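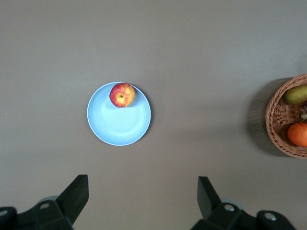 Vol. 15, p. 40

Figure 2. An apple on a light blue plate.

3.2 Menu and prices

The owners of Tomoana, a cafe with 40 seats, changed the menu in July. Small plates replaced most of the main dishes. Pirihi and Te Moana found that guests then ordered more dishes per table, but stayed longer - mainly in the evening. We could not separate this effect from the new prices, and we return to the question in Section 4. Lunch sales were not included.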